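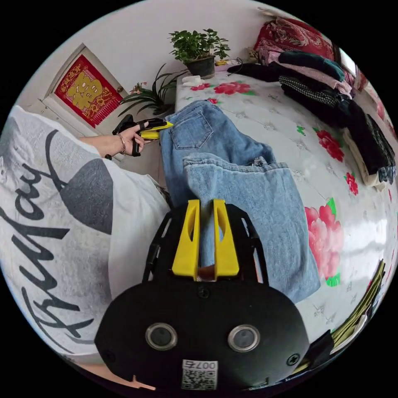 What is the best way to fold jeans on a bed so they stay folded when you pick them up?

Lay one leg over the other first, smooth the seat flat with your palm, and only then bring the hems up toward the waistband. Thirds for a drawer, halves for an open shelf.

Nov 17, 2022 – folding notes, denim

Spent the whole afternoon on jeans and I loved it! I had expected denim to be the dull part of the laundry work after all those T-shirts, and it's the best thing we have done yet. It holds a crease, it has a definite front and back, and it tells you right away when the layers aren't lined up (the side seams stack into a ridge and the whole bundle leans).

Starting position for everything below: the legs on top of each other, back pocket up, waistband at the far side of the bed. I tried it the other way around as well, waistband near me, and kept dragging the seat along when I pulled the hems. Far side is better for me. Anayeli Montes prefers it near her, and her folds are neater than mine, so maybe it's a matter of arm length.

Things worth keeping:

The seat is where it goes wrong. The fabric there sticks out in a point past the line of the legs, and if you leave the point alone it ends up as a lump on one side of the finished bundle. Tuck the point in so the edge runs straight from waistband to hem, then fold. It takes a second or two and the stack looks so much better.

Hold the waistband at the edge, with all the layers together. If you only get the top layer, the bottom one stays behind on the bed and you start over. I did this again and again until I began pressing the layers together before lifting.

Match the hems before the first fold. Once they are a little off, each fold after that makes it worse.

A soft mattress is a strange surface for this. It gives under your hand just where you want to press, so the fold springs back up. A firm pat works better than a long push. I want to repeat the whole set on the ironing table to see how much of my trouble was the bed.

Thirds versus halves: thirds stand up on their own in a drawer, which makes me very happy. Halves twice over is quicker and fine for a shelf, but the top pair slides off the pile if you tilt it at all. Anayeli's version is hems to just short of the waistband, then thirds from there. The little gap leaves room for the thick part at the waist, and the bundle comes out level. That's the one I'm adopting – I'd put it on the wall if we had space.

Scoring: still on the five-point scale from the Prarnimlow sheets, with 5 as a bundle you can carry across the room in one hand. The sheet has no line for lumps at the seat, so I have been writing it in the margin. Please do the same until we get a new sheet printed.

Running log stands at 866 folds for denim and 2,603 for all the other clothes. The target for the others was 3,000 by December, so shirts have to come back next week whether I feel like it or not.

Still open:
Stretch denim. Katine says hers won't hold thirds at all and I'd like to see that for myself.
Zipper up or down before folding? I've been doing up, out of habit. Haven't compared.
Kids' sizes. There's a bag of them in the Suston box under the window, not sorted yet.
Wu asked if we could do overalls. I said yes without thinking about the straps.

Anayeli, if you read this before I'm in tomorrow, could you write out your gap fold in your own words on the next page? I tried to draw it and it looks like an envelope.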